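The Sorting Arm That Wants a Monthly Fee

Driraston would like you to think of its new tabletop robot kit as an appliance. The brochure uses the word 11 times. It compares the thing to a dishwasher, then to a sewing machine, and finally, on the back page, to "a patient colleague." I have owned two dishwashers and a sewing machine, and none of them asked me to accept updated terms of service before they would move.

The kit is called the Wernemine. For $1,123 you get two small arms, black grippers to go on the ends of them, a camera for each wrist, a power supply and a login. The login matters more than the rest. Without it the arms will wave around under manual control and do very little else. With it, and with a subscription that starts billing after the trial month, they are supposed to learn chores from you: you steer the arms through a job several times, the recordings go off to Driraston's servers, and a trained "skill" comes back.

The company's favorite chore is tidying toy bricks. Every robot company has a favorite chore, and it pays to ask why. Bricks are light and stiff. They have flat sides and bright colors, and they don't mind being dropped. A sock has none of these qualities. Neither does a wet fork.

Still, bricks were what the kit was sold on, so bricks were what I went to look at, in the demonstration room Driraston keeps above its sales office. The setup is a plain white table and a clear, smoky plastic organizer with its bins in tiers. The job is to get what is on the table into the bins, by color.
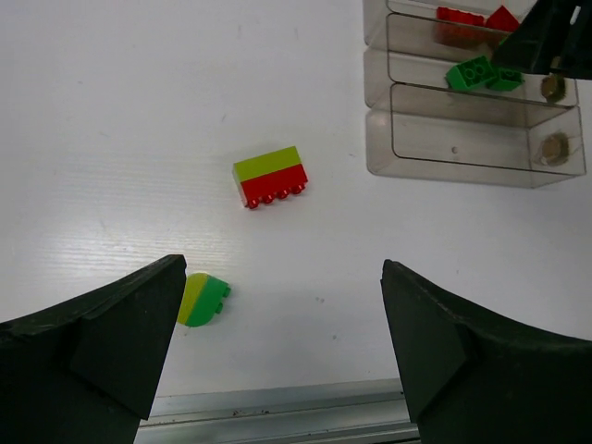 CLESTEVHOLM, 30/07/2019 -- The view from the wrist camera is the most useful thing in the package, and the brochure barely mentions it. Watch it for a few minutes and you learn more about the Wernemine than the sales staff will tell you. You see how much of the picture the two gripper fingers take up. You see a small green piece sitting so close to the left finger that the finger partly hides it, while the easy target, a lime and red brick on its side, lies out in the open with its studs showing.

That two-tone brick bothered me. If the rule is red with red and green with green, where does a brick go that is both? I asked, and was told the system "follows the operator's preference," which I take to mean that it does whatever it was shown. That is a fair answer for a machine that copies people. It is a poor one for a product advertised as understanding its work.

Driraston says 8 demonstrations are enough to train a simple skill. The small print in the manual adds conditions: same table, same lighting, same bin in the same spot. Move the organizer and you are advised to record again. Each round of training beyond the third in a month costs extra, so the customer who rearranges the furniture is the customer who pays.

The hardware deserves a kinder word. The fingers are simple wedge shapes and look easy to replace, and the price includes a spare pair. The metal rail is a sensible choice too. I have tested more expensive kits that felt flimsier. The manual is clear, apart from a chapter on calibration that sends you to a web page, which sends you back to the manual.

What you can't do is train anything at home on your own computer. Ginting, the rival kit, allows it, although its arm is slower and its instructions read like a tax form. Driraston says local training is under review and may arrive in October. The company wouldn't say whether it would be free, or what happens to a customer's recordings when the subscription lapses.

A school lab or a serious hobbyist could get real use from a pair of these, particularly one who already knows what the wrist video is good for. A parent with a floor full of bricks should keep the money. The trial runs for one month from the day you register, and canceling it requires a phone call.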